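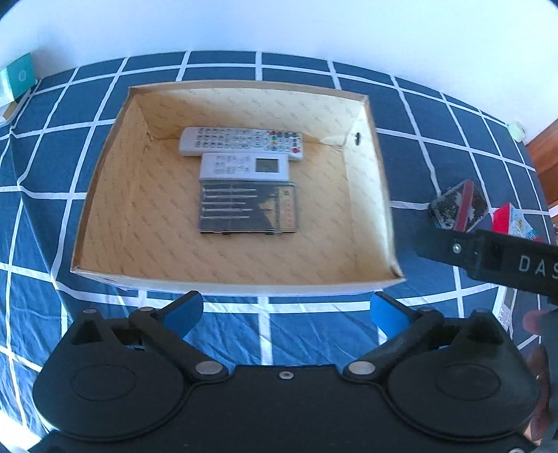
Ticket: Plollatden streaming box drops sound after standby
Opened by: Melur Simanjuntak
Status: Open, waiting on customer

Hi there! So I've had the Plollatden hooked up to the living room TV since September and it was great until the last update. Now every time the TV wakes up from standby, I get a perfect picture and no sound at all. The menus are silent too, it isn't one app. If I pull the power on the Plollatden and plug it back in, the sound comes back and stays fine all evening. Next morning, silence again.

What I've tried so far:
Swapped the HDMI cable for the one from the bedroom (same thing).
Moved from HDMI 2 to HDMI 1 (same thing, and now all my inputs have the wrong names).
Turned the volume all the way up on both remotes, which was a mistake once the sound came back. Sorry to the neighbors!
Restarted from the settings menu. That does nothing for the sound, only pulling the plug works.

The TV is an older Eberhard and the sound goes through a Vosstead soundbar, plugged into the TV with another HDMI cable. I still have the receipts if you need them.

Reply from Inger Arnardóttir, Plollatden support

Hi Melur, thanks for writing it all down, that saves us a couple of rounds. I have two guesses. One is the soundbar and the TV not agreeing on an audio format when they wake up. The other is the setting that lets the TV turn everything else on and off, which got some changes in the last update.

Could you try this tonight? Go to Settings, Sound, Output format and change it from Auto to Stereo. Leave everything else alone for now, let the TV go to standby for at least 20 minutes, and wake it with the TV remote. Then tell me what you hear.

Melur Simanjuntak

OK, did it. Stereo is on, went off to make dinner, came back, woke the TV up. I had sound! I was ready to send you flowers. Then this morning at 7:15 it was silent again, so either it needs a longer nap to go wrong or last night was luck.

One odd thing I noticed – the soundbar shows a little white light when it's on the TV input, and this morning the light was blue. I looked in the Vosstead booklet and blue means Bluetooth. I have never once used Bluetooth on that thing. When I pressed the input button to go back to white, the sound came straight back without unplugging anything.

Inger Arnardóttir

Now that is useful, thank you. It sounds like the soundbar wakes up before the TV has told it anything, finds no signal, and goes looking for one elsewhere. Does the Vosstead have auto input switching? On some models you hold the input button for a few seconds to turn it off.

You can put the output format back on Auto while you're at it, I'd like to test one thing at a time.

Melur Simanjuntak

It does! Page 50 of the booklet, in the tiniest print you ever saw. Hold input until it beeps twice. I've done that and gone back to Auto.

Three mornings in a row with sound now, white light every time. I also left the TV off over a whole weekend away and it woke up fine. The only thing left is that the first second or so of sound gets swallowed when I start a show. I can live with that, but if there's a fix I'd take it.

Inger Arnardóttir

Great news. For the clipped start, try Settings, Sound, Audio delay. It's in milliseconds and it's set to 0 out of the box. Put it at 200 and see if it's better. Don't go anywhere near 1000 or people's lips will stop matching. If it makes no difference, set it back to 0 and I'll pass that part on to Joon-young Ok on our audio team.

I'll leave the ticket open until you've had a chance to try it.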